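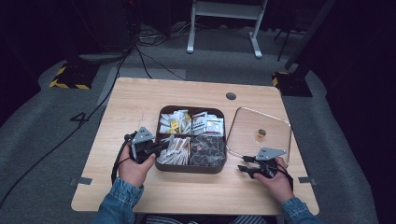
럭비에서 공을 앞으로 떨어뜨리면 무조건 노크온인가요?

공이 선수의 손이나 팔에 맞고 앞으로 나간 뒤, 본인이 다시 잡기 전에 땅이나 다른 선수에게 닿으면 노크온입니다. 여기서 앞쪽은 상대 팀 데드볼 라인 방향을 말합니다. 뒤로 떨어뜨린 공은 노크온이 되지 않고 경기가 그대로 이어집니다. 가슴이나 머리, 다리에만 맞고 앞으로 간 경우도 마찬가지입니다.

---

## 공을 더듬다가 땅에 닿기 전에 다시 잡았는데 노크온 판정을 받았습니다

**스터크빌13번** · 6/6/26

동호인 15인제 리그에서 뛰고 있습니다. 포지션은 아웃사이드 센터이고 시작한 지 두 시즌째입니다. 규칙은 대충 안다고 생각했는데 지난 경기에서 나온 판정이 이해가 안 돼서 글 올립니다.

Ronstead와 한 경기였고 후반 중반쯤이었습니다. 우리 팀 스탠드오프 Abilio Pacheco가 저한테 긴 패스를 줬는데 조금 높게 왔습니다. 두 손을 뻗었는데 공이 손끝에 맞고 앞으로 튀었습니다. 달리던 중이라 두 걸음 더 가서 다시 잡았습니다. 공은 한 번도 땅에 닿지 않았습니다. 그런데 주심이 휘슬을 불고 노크온, 상대 스크럼을 선언했습니다.

주장이 가서 물어봤더니 주심은 "상대 선수에게 맞았다"고만 했답니다. 저는 상대 수비가 앞에 있었던 건 기억나는데 공이 맞았는지는 모르겠습니다. 맞았더라도 살짝 스친 정도였을 겁니다.

궁금한 점은 이렇습니다.

- 제가 건드린 공이 상대에게 스쳤더라도 결국 제가 잡았으면 괜찮은 것 아닌가요?
- 상대가 일부러 손을 내밀어서 건드린 경우라면 달라지나요?
- 그때 우리가 어드밴티지를 받을 수는 없었나요?

경기는 3점 차로 졌습니다. 판정 때문에 졌다고 생각하지는 않는데 다음에 같은 상황이 나오면 어떻게 해야 하는지 알고 싶습니다.

---

**Vega Ortuño** · 지역 리그 심판

영상을 못 봤으니 글에 쓰신 내용만 놓고 답하겠습니다.

첫 번째부터 보면, 주심이 공이 상대 선수에게 닿았다고 봤다면 노크온 판정이 맞습니다. 본인이 다시 잡는 것이 인정되려면 그 사이에 공이 땅에도, 다른 선수에게도 닿지 않아야 합니다. 다른 선수에는 상대 팀과 우리 팀이 모두 포함됩니다. 세게 맞았는지 스쳤는지는 규칙에서 구분하지 않습니다. 그래서 땅에 안 닿았다는 것만으로는 부족합니다. 이 부분을 잘못 알고 있는 선수가 꽤 많습니다.

두 번째는 좀 더 복잡합니다. 상대가 어떻게 건드렸는지에 따라 나뉩니다.

1. 그냥 앞에 서 있다가 공이 몸에 맞았다면 질문하신 분의 노크온입니다.
2. 이미 앞으로 흐른 공을 상대가 잡으려고 손을 댔다가 떨어뜨린 경우에도 먼저 일어난 반칙은 질문하신 분 쪽입니다. 보통 어드밴티지를 보다가 이득이 없으면 처음 노크온 지점으로 돌아옵니다.
3. 공이 질문하신 분의 손에 닿기 전에 상대가 패스 경로에 손을 넣어 고의로 앞으로 쳐냈다면 상대의 고의 노크온이고 페널티가 나옵니다. 다만 상대에게 공을 잡을 합리적인 가능성이 있었다고 보면 고의로 처리하지 않습니다.

글만 읽으면 1번 같습니다.

세 번째, 어드밴티지는 반칙을 하지 않은 팀에 주는 것입니다. 노크온을 한 쪽이 질문하신 팀이니 어드밴티지는 Ronstead에 있었습니다. 질문하신 분이 공을 다시 잡아서 상대에게 이득이 생길 여지가 없으니 바로 불었을 겁니다. 저라도 그 상황이면 오래 기다리지 않습니다.

휘슬이 나기 전까지는 계속 뛰시면 됩니다. 스쳤는지 아닌지는 주심 위치에서 안 보이는 경우도 있고, 선수가 스스로 멈출 이유는 없습니다.

---

**프롭은외롭다**

주심이 봤다면 본 거지 뭐 어쩌겠습니까. 그 구장 조명도 어두운데.

그리고 높은 패스는 던진 사람 책임이 반입니다. 스탠드오프한테 가슴 높이로 달라고 하세요.

---

**Aguirre_윙**

규칙은 위에서 다 설명해 주셨으니 연습 얘기만 적겠습니다.

저도 첫 시즌에 손끝으로 받다가 노크온을 많이 했습니다. 우리 팀은 시즌 내내 기록을 했는데 팀 전체 노크온이 148개였고 그중 42개가 제 것이었습니다. 코치가 그 표를 라커룸에 붙여 놨습니다.

고친 방법은 별것 없습니다. 패스가 오기 전에 손을 미리 올려서 손바닥을 던지는 사람 쪽으로 보여 줍니다. 팔꿈치는 살짝 굽히고요. 팔을 쭉 펴면 공이 손에서 튕깁니다. 높은 공은 엄지끼리 가까이 모으고 받습니다. 그리고 수비수를 먼저 보지 말고 공이 손에 들어올 때까지 공을 봅니다. 저는 이게 제일 오래 걸렸습니다.

팀 훈련 시작 전에 둘이서 10분씩 일부러 나쁜 패스를 주고받는 연습도 했습니다. 높은 것, 낮은 것, 몸 뒤로 오는 것을 섞어서 던집니다. 처음에는 걷는 속도로 하고 익숙해지면 뛰면서 합니다. 저는 8월 프리시즌 때부터 했는데 시즌 중반쯤에는 확실히 줄었습니다.

비 오는 날은 별개입니다. 그날은 다들 떨어뜨립니다.

---

**스터크빌13번** (글쓴이)

답변 감사합니다. 다른 선수에게 닿아도 안 된다는 건 몰랐습니다. 우리 편에 닿아도 마찬가지라는 것도 처음 알았네요. 팀 단톡방에 올렸더니 저만 모른 게 아니었습니다.

Ortuño 님, 하나만 더 여쭙겠습니다. 앞으로 튄 공을 제가 다시 잡기 전에 상대가 저를 태클하면 그건 반칙인가요?

---

**Vega Ortuño** · 지역 리그 심판

태클은 공을 가진 선수에게만 할 수 있습니다. 공을 더듬는 중이면 아직 가진 상태가 아니니 원칙적으로는 공 없는 선수에 대한 태클입니다. 다만 수비가 이미 태클에 들어간 뒤에 공이 튀었다면 대부분의 심판은 불지 않습니다. 타이밍을 보고 판단합니다.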